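Le tri des petites pièces se fait toujours sur la même table, à l'atelier de Hodamdale. Les bacs changent de place d'un mois sur l'autre et on finit par oublier ce qui allait où. Les légendes sont courtes. Elles servent surtout à ceux qui viennent déposer des pots, des bouchons et des tubes et qui veulent savoir dans quoi les mettre.

## Avant les bacs

Pendant longtemps, tout arrivait dans des cartons. Un carton par dépôt, avec le nom du lieu au feutre : Clallico, Khurana, parfois rien du tout. Les cartons du fond prenaient l'humidité et il fallait les vider par le haut, pièce par pièce, pour retrouver un couvercle.

Les premiers bacs viennent d'un lot acheté à Clallico. Il y en avait 50, de plusieurs couleurs, tous en plastique. Une partie est partie à la cave pour les pots de fleurs, une autre sert aux bocaux. Les plus bas ont été gardés pour la table.

## Trois couleurs sur la table

La règle est simple. Le jaune reçoit le noir et tout ce qui est foncé et opaque. Le rouge sert au passage : on y pose ce qui n'a pas encore de place, les capsules, les bouchons dépareillés, les petits tubes. Le bac clair est pour ce qui est vérifié et prêt à repartir. On travaille de gauche à droite, jaune, rouge, puis crème.
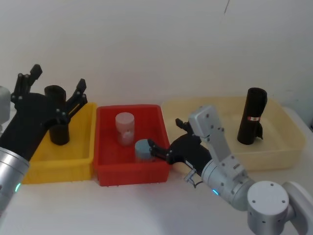 Cet ordre n'a pas toujours été le bon. Au départ le rouge était au bout de la table, et il fallait passer par-dessus les deux autres à chaque pièce douteuse. Au milieu, il gêne moins. Les bords se chevauchent un peu quand on serre les bacs, ce n'est pas grave tant que le fond reste à plat.

Le rouge doit être vidé à la fin de chaque séance. C'est la seule consigne affichée au mur du couloir — elle n'est pas toujours suivie.

## Ce qui va debout, ce qui va couché

Les cylindres hauts se rangent debout. Couchés, ils roulent au premier mouvement du bac et finissent tous du même côté. Les bouchons plats se posent comme ils viennent. Pour les pièces translucides, on regarde la tranche à la lumière de la fenêtre : une fissure se voit mieux ainsi qu'à plat. Une pièce fendue ne va dans aucun des trois bacs, elle part au rebut.

Le gris-bleu pose question à presque tous les nouveaux. Ce n'est ni du foncé ni du clair, il reste donc dans le rouge jusqu'à ce qu'on ait retrouvé le récipient qui va avec. S'il n'y en a pas au bout de deux mois, on le met dans la réserve des bouchons seuls.

## La réserve

Elle occupe 7 tiroirs, sous l'escalier. Au dernier passage, il y avait là près de 700 bouchons, classés par diamètre et pas par couleur. Le classement par couleur avait été essayé la première année. Il était plus joli et ne servait à rien, puisque l'on cherche toujours un bouchon pour un col donné.

Les tiroirs du bas ferment mal. Il vaut mieux y mettre les grands diamètres, qui ne passent pas derrière.

## Les départs

Le bac crème est vidé quand il est plein, sans jour fixe. Une part du contenu va à Khurana, pour les peintures et les colles de l'atelier d'enfants. Le reste est gardé pour Cludia, qui demande surtout des récipients à bord large, faciles à étiqueter. Merci de ne pas emballer les pièces une par une, le papier journal entre deux couches suffit.

Pour les dépôts, quelques rappels :

- les pots doivent être lavés et sans étiquette ;
- les bouchons peuvent venir en vrac dans un sac ;
- on ne prend ni verre ni métal sur cette table, ils ont leur étagère à l'entrée ;
- les bacs vides se rangent emboîtés, le clair au-dessus.

Le dépôt est ouvert à partir de 14 heures. En dehors de ces heures, laisser les sacs fermés sous l'auvent, côté cour.

La page sera complétée quand les étagères du fond seront montées. Les tasseaux sont coupés, il manque encore les vis.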